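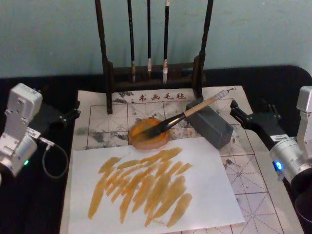
# O canto da tinta

O feltro veio antes de tudo o resto, incluindo a vontade de aprender. Comprei-o num impulso na Perron, a papelaria da rua de baixo, juntamente com um bloco de papel que prometia 200 folhas e uma paciência que não vinha na embalagem. Durante uma semana ficou enrolado atrás da porta, com ar de tapete de ioga abandonado. Depois desenrolei-o sobre a mesa escura e a mesa deixou de servir para jantar.

Esta página é uma galeria modesta do meu canto de caligrafia chinesa. Os trabalhos ficam para outra altura, quando houver trabalhos que se possam mostrar a pessoas que não sejam da família.

## O feltro

Os caracteres vermelhos na borda de cima dizem 书画毛毡, «feltro de caligrafia e pintura». Foi a primeira coisa que li sem ajuda em chinês, e tenho algum orgulho nisso, embora saiba que equivale a aprender português pela palavra «guardanapo».

O resto é a quadrícula: quadrados vermelhos, cada um com as suas linhas tracejadas a passar pelo centro e pelas diagonais. Em teoria, o carácter assenta ali dentro como um hóspede bem-educado. Os meus ocupam o quarto, o corredor e parte do vizinho. O curso por correspondência da Zotville recomenda começar pelo traço horizontal e ficar nele até sair direito. Estou no traço horizontal desde outubro.

E depois há as manchas. Cinzentas, pretas, em salpicos e em borrões, com especial concentração nos cantos de cima e pelo lado direito. Já me perguntaram se não sai. Algumas saem um pouco, com água fria e sem esfregar, mas o feltro fica com um tom de céu de inverno que me agrada menos do que a mancha original. Deixei de lutar. Um feltro imaculado só prova que se gastou dinheiro.

Para quem quiser montar o seu, fica o que aprendi à minha custa:

- O feltro deve cobrir boa parte da mesa. A tinta tem um talento especial para encontrar os dez centímetros que ficaram de fora.
- Papel por cima, sempre bem esticado, com um peso em cada ponta. Serve uma pedra, serve uma lata de atum.
- Nada de café ao mesmo nível da tinta. Já molhei o pincel na chávena e, pior, já bebi da chávena a seguir.
- Depois de usado, secar aberto. Enrolado húmido ganha um cheiro que sobrevive a várias estações.

## A parede

Pintei-a eu, num fim de semana em que devia ter estado a praticar. A lata dizia «Bruma de Ernley», nome que me pareceu caro. No catálogo era verde-azulado; na parede é verde-azulado muito pálido quando lhe apetece e cinzento quando não. Não tem nada pendurado deste lado e assim vai continuar. Experimentei pôr um rolo com uma paisagem de montanhas e passava o tempo a olhar para as montanhas, que tinham traços horizontais excelentes.

## O suporte dos pincéis

Foi o capricho da coleção. Encontrei-o na feira de velharias de Trultside, entre um candeeiro sem abajur e uma caixa de talheres desirmanados. O vendedor pedia 254 e garantia que era antigo. Fiquei sem saber se era antigo, mas ao fim da manhã fiquei com ele por menos, o que levanta algumas dúvidas sobre a garantia.
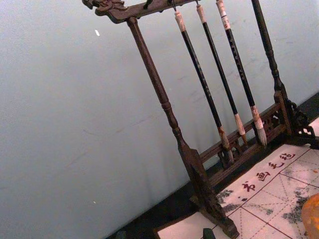
*Três pincéis pendurados e, na ponta da travessa, um bicho entalhado com pretensões a dragão.*

Chamo-lhe dragão por cortesia. Há dias em que me parece um cavalo constipado. Seja o que for, passa as tardes virado para fora, sem olhar para o que escrevo, e considero isso uma forma de delicadeza.

A madeira é escura e os postes são torneados, com anéis e contas a meio, ao gosto de quem achava que um poste liso era uma oportunidade perdida. Em baixo há um painel recortado, com aberturas pequenas, muito bonito e inteiramente dedicado à recolha de pó. Limpo-o com um cotonete. É uma tarefa que recomendo a quem anda à procura de uma desculpa para não praticar, pois parece trabalho e até cansa.

Os pincéis penduram-se pelo cordão, de cerdas para baixo. Isto não é só vaidade de expositor: guardados de pé num copo, com as cerdas para cima, a água escorre para dentro do cabo e acaba por soltar o tufo. Perdi um assim, a meio de um traço que, por coincidência, até ia bem.

O das cerdas acastanhadas, um pouco abertas, é o que mais uso e o que mais se queixa. Tenho-lhe dado a forma com os dedos depois de o lavar, como manda a Zotville, e ele tem-na perdido com regularidade. O do meio, mais claro, é o pincel das ocasiões. Ainda não houve ocasiões.

Um dos ganchos da travessa está vazio. Já prometi à carteira que vai continuar assim – e já fui espreitar a montra da Perron 2 vezes, só para confirmar que continuo firme.

## Notas soltas

Quem perguntou pela tinta: uso da líquida, de frasco. Sei que se deve moer a barra na pedra, devagar, com a respiração controlada e pensamentos elevados. Experimentei. Ao fim de uma hora tinha uma água cinzenta e o pulso dorido, e os pensamentos não eram nada elevados.

Quem perguntou pela marca do suporte: não tem, ou então está escondida por baixo do pé, e não o vou virar ao contrário com os pincéis pendurados.

Acrescento mais fotografias quando passar ao traço vertical.

*Agosto de 2023*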